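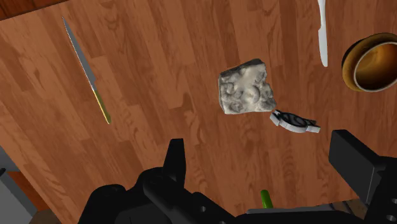

Wrist view of the simulated tabletop, gripper at the bottom, green-handled knife at left.

Ivska Cell: setup and upkeep notes

README for the simulated tabletop cell in the Grilelcombe project
Kept by Dumisani Mthembu and Bereket Hadgu

What's in this folder

Everything you need to bring up one simulated cell: one arm, one two-finger gripper, one wooden table, and a pile of kitchen-ish and not-so-kitchen-ish objects to scatter on it. We call the cell Ivska. The scene builder is Stemik and the renderer settings live in Quinlan, and you will be typing both names a lot. We love this little cell! It starts fast, it breaks in ways you can find, and once it's tuned it will run overnight without anyone looking at it.

ivska/cell.yaml: table, arm base, camera mount
ivska/gripper.yaml: finger geometry, friction, closing force
ivska/objects/: meshes and collision shapes
quinlan/look.yaml: lights, wood textures, floor color
stemik/scatter.py: drops objects on the table
checks/: the scripts described under Upkeep

Bringing the cell up

Start Stemik first and let it finish building the scene before you start the arm controller. If the controller comes up early it reads an empty joint list and sits there looking healthy. Then:

stemik build ivska/cell.yaml
stemik scatter --seed 1327
ivska arm --home

Seed 1327 is our reference layout. Use it every time you change something in the cell, so you're comparing like with like. When you're happy, drop the seed flag and enjoy the variety.

The home pose should leave both fingers in the camera view with open space between them. If you only get one finger, the camera mount has been loaded with the old offset. Delete the cached mount file and build again. This got Bereket for most of an afternoon in July, and the check for it is now the first one that runs.

Setting the gripper

The fingers are modeled as solid boxes with beveled ends. That's a simplification and it has been a great one: contacts are stable, and a flat blade lying on wood can be picked up without the solver going wild. Thin objects are still the hard ones, though. For knives, close slowly and come in across the handle. The blade has a much thinner collision shape, and the fingertips like to end up under the tabletop if you push down on it.

Things we've settled on:

Solver substeps: 4. Going down to 2 is fine for bowls and lumpy things, but knives start to jitter.
Finger friction: leave it at the default in gripper.yaml. Raising it hides bad grasps.
Closing force: set per object family, in the objects folder.
Contact margin: keep it smaller than the thinnest blade.

Lumpy objects (the gray rock-like kind) get a simplified hull, so the fingers may stop a hair before they seem to touch the surface. Fine for our purposes. If you want the pits and bumps to count, there's a detailed mesh next to the hull, and it's slow.

Upkeep

Run checks/all.sh after any edit to the yaml files. It takes as long as making a coffee and it catches:

- camera offset and finger visibility
- objects spawned inside one another
- objects still moving when recording starts
- table texture missing (you'll get flat gray planks, very sad)
- finger zero drift after long runs

Finger zero drift deserves a word. After a long session the two fingers can stop closing on the same center line. Re-home the arm, run ivska gripper --zero, and look at the printed gap with the fingers closed. If it isn't zero, restart the controller and do it once more. We've never needed a third go.

Repairing a broken scene

An object that hangs in the air, falls forever or shakes on the spot almost always has a bad collision shape. Open it by itself with stemik view, turn on the collision overlay, and see if the shape fits the mesh. Small pieces with holes or loops in them are the usual suspects: the hull fills the holes in, and then a neighbor gets pushed off. We split those into 9 convex parts, which works nicely.

If the whole table is bouncing, check the units. One object saved in millimeters is enough to do it.

Rendering

Quinlan changes the wood grain direction and color between builds. Reddish-brown planks on a diagonal are normal. Lighting is kept soft, so shadows under flat objects can be very faint. Please don't judge height from them; read it from the state log.

Known issues

Glossy bowl interiors pick up bright highlights at some camera angles. Scatter sometimes leaves an object partly outside the camera view, and we keep those layouts in. The controller prints a harmless warning about joint names on shutdown.

Changes and fixes are very welcome. Send them to Dumisani for anything in cell.yaml or gripper.yaml, and to Bereket for objects and rendering.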